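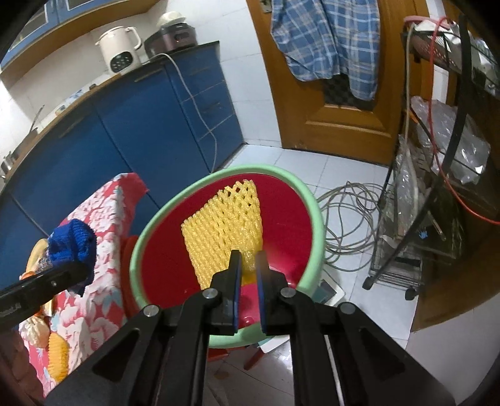 J'ai craqué pendant les soldes de janvier. Je tournais autour du blouson Melis de Brunomo depuis l'automne, le modèle court en nylon mat avec le col qui remonte jusqu'au menton, et à 183 euros au lieu de 318 j'ai arrêté de résister. Trois semaines que je le porte presque tous les jours (métro, bureau, un week-end sous la pluie à Nantes), donc je me sens prête à en parler.

D'abord la coupe. C'est large, très large aux épaules, et ça se resserre d'un coup à la taille avec un cordon élastique. Sur le site ils conseillent de prendre sa taille habituelle -- moi je fais un 38 et j'ai pris le S, avec un gros pull dessous ça passe encore. En M j'aurais eu l'air d'une montgolfière ! Les manches sont longues par contre, je les retourne une fois et on voit la doublure rouille, que j'adore.

Le tissu fait un petit bruit quand on marche. Ma sœur trouve ça insupportable, moi je n'y pense plus. Il ne se froisse pas et il sèche vite. Pour la chaleur, c'est moyen : en dessous de cinq degrés il faut superposer, et le vent entre par le bas si on oublie de serrer le cordon.

Les poches, parlons-en. Deux devant, profondes, avec un zip qui accroche une fois sur deux du côté droit. Une à l'intérieur, trop étroite pour mon téléphone, et j'y mets ma carte de transport. À ce prix-là, j'attendais un zip qui glisse, quand même.

Côté style, la collection est signée Severino Soler, qui dessinait avant chez Gratex, et on retrouve bien ses épaules tombantes et ses surpiqûres ton sur ton. Je le porte avec un jean droit et des bottines plates, ou sur une robe longue en maille pour le soir (testé au vernissage d'une copine, deux compliments et une demande d'adresse).

J'avais aussi essayé celui de Drastel, à 89 euros. Joli de loin, mais la doublure colle aux bras et le col retombe tout mou. Si votre budget s'arrête là, regardez plutôt en seconde main, on trouve des Melis de la saison passée assez facilement.

Ma note : 4 sur 5. Le point en moins, c'est pour le zip. J'ai écrit au service client lundi, j'attends leur réponse et je mettrai l'article à jour.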